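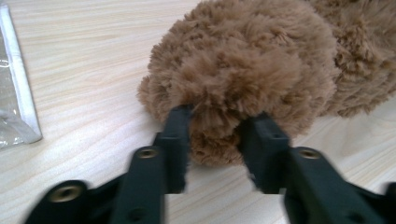

Which cycle should I use for items with no care label?

Use Gentle with cold water and the low spin setting. If the item has glued parts or a battery compartment that can't be removed, don't machine wash it.

Print this page | E-mail this page

Fumdale Front-Load Washer
Section 3: First Use and the Gentle Cycle

Before the first load

The washer must be level and connected to both water supplies. If you haven't done this, go back to Section 2. The drum may contain a small amount of water from factory testing.

1. Remove the transit bolts from the back panel. Keep them for the next time the washer is moved.
2. Press the plastic caps into the bolt holes until they click.
3. Open both water valves fully and check the hose connections for drips.
4. Close the door with the drum empty.
5. Turn the dial to Drum Clean and press Start. Do not add detergent.
6. When the cycle ends, wipe the door seal with a dry cloth and leave the door open for an hour.

CAUTION: Running the washer with the transit bolts in place will damage the drum suspension. The warranty doesn't cover this damage.

Setting the Gentle cycle

Gentle is meant for knits, throws, lined clothing and anything with a deep pile. The drum turns slowly and rests between turns, so the cycle takes longer than Normal even with a small load.

1. Empty pockets and close zippers. Put small pieces in a mesh bag.
2. Load the drum loosely, no more than half full.
3. Pour liquid detergent into the left side of the drawer. Stay below the lower line.
4. Turn the dial to Gentle. The display shows Cold and Low.
5. To change the temperature, press Temp. Hot is not available on this cycle.
6. Press Start. The door locks after a few seconds.

Note: To add an item after the cycle begins, hold Pause until the lock light goes out. If the light stays on, the water level is too high to open the door.

Drying deep pile
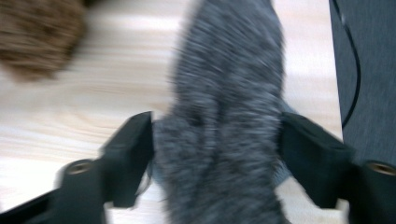

Gray item with long, dense pile.

Squeeze water out by hand. Do not wring. Lay the item on a towel away from direct heat and turn it over when the top side feels dry. Brush with a soft brush once it is dry all the way through. Thick seams are the last part to dry.

Do not use a tumble dryer unless the care label allows it.

Cleaning the lint filter

Clean the filter once a month, and after any load that sheds. The filter is behind the small door at the lower right.

1. Turn the washer off and unplug it.
2. Set a shallow tray under the filter door.
3. Pull out the drain hose, remove its plug, and let the water run into the tray. Replace the plug.
4. Turn the filter counterclockwise and pull it straight out.
5. Rinse it under the faucet and pick out any threads.
6. Refit the filter and tighten it by hand until the handle is upright.

CAUTION: After a hot wash, wait for the water to cool before opening the filter door.

If the display shows a code

E2: Water isn't draining. Clean the filter and check the drain hose for kinks.
E3: The load is out of balance. Open the door, spread the load out and restart the spin.

If the code comes back, switch the washer off at the wall and contact a Pridley service center. Have the serial number ready. It is printed inside the door rim.

Related items
Section 2: Leveling and Water Connections
Section 4: Detergent Drawer and Softener
Rennie Stacking Kit: Fitting Instructions
Gallamel Dryer: Vent Hose Guide
Replacement Filters and Seals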